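Workshop notebook, wash station
Saturday, December 12, 2020

Sink soiling and wipe-down, white ceramic vanity top. Purpose is to settle the soil recipe, the cloth and the order of work before the January block. Faucet stays closed during a wipe. Overflow cover and drain are inspected separately, see further down. 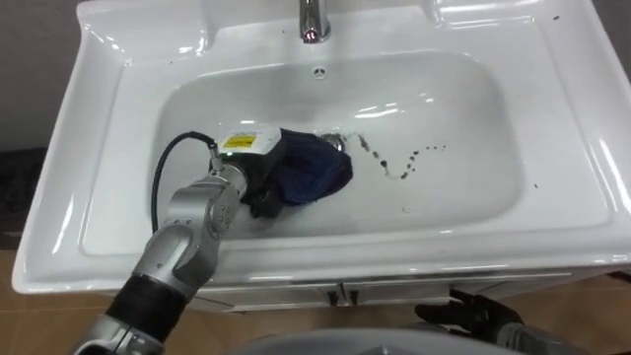
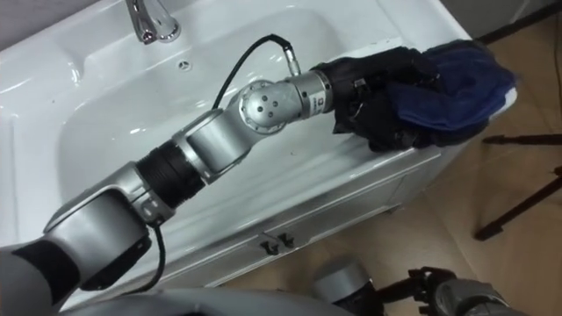
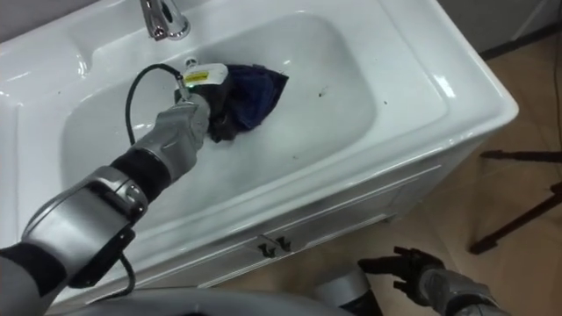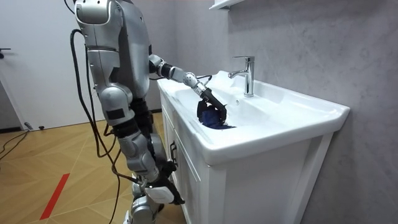 Wash station, vanity with single basin.

Soil. Two mixes on the shelf, both dark brown. Mix A is cold coffee thickened with cornstarch. Mix B is cocoa powder, water and a little dish soap. A holds a line when it is laid down with the squeeze bottle. B spreads, and on the slope of the bowl it travels toward the drain before it has set. Keep A as the standard. B can stay as the second case for loose soil, but do not compare wipe times between the two.

Batch size for A is 1000 ml, which is far more than a day needs. It separates overnight. Shake before filling the bottle, and throw it out when the starch starts to clump in the nozzle. Next batch should be a quarter of that.

Placement. Template is a strip of clear film with the path drawn in marker, laid in the bowl to the right of the drain and removed before the soil goes on. Drops are added last, from a low height. If the bottle is held too high, fine specks land on the slopes and the rim, and those get missed at inspection. Specks outside the template area are to be noted on the sheet and left alone until the reset.

Cloths. Tried the Flurkanier microfiber and the cotton from Stendis.
Flurkanier: picks up A in fewer strokes, sheds nothing that I could find, slides too easily once it is saturated.
Stendis: more drag on the glaze, leaves lint at the drain, holds more water.
Going with Flurkanier. There are 17 in the clean bin and 13 in the wash. The dark ones hide how loaded they are, so the change has to go by count and not by eye. Change after every run until we have a better rule. A loaded cloth puts a thin film back on the ceramic that only shows at a low angle to the light.

Start condition for the cloth is dropped, not folded. A folded cloth opens along its creases and the contact patch comes out different each time. Dropped cloths vary as well, but they match what people leave in a sink.

Drain. The chrome ring collects soil on its outer edge, and wiping across it pushes material under the lip. Use the soft brush from the Brunero kit, then one rinse, then dry with paper. Same treatment for the overflow. Its openings are small and hold a drop of rinse water that can run down the back wall several minutes later. This has been logged twice as a failed wipe when it was only a late drip. Blot the overflow before inspection.

Lighting. The overhead lights leave strong streaks on the back ledge and on the walls of the bowl. Fine for seeing brown on white, poor for seeing film. For inspection use the hand lamp held level with the rim and look from the cabinet side.

Reset, as done at the end of the day:
Remove cloth to the wash bin.
Rinse bowl, brush drain ring and overflow.
Spray Alcantara bathroom cleaner, leave it 20 seconds, rinse again.
Dry the bowl, then the ledge, then the front edge down to the cabinet panel.
Check the cabinet front and handles for splashes.
Hand lamp check.

The order matters for the front edge. Water sits under the rounded lip and drips on the floor if the bowl is done last. Floor mat had a wet patch on Thursday for this reason — mat is now stored dry and goes down only for the reset.

Open points
Left cabinet handle is slightly loose. Tighten from inside.
Silicone along the wall side has a gap, not urgent.
Decide whether the soil path should also cover the front slope of the bowl. It is the hardest part to reach and at present we do not test it.
Order cornstarch, paper towels, one more squeeze bottle with the narrow tip.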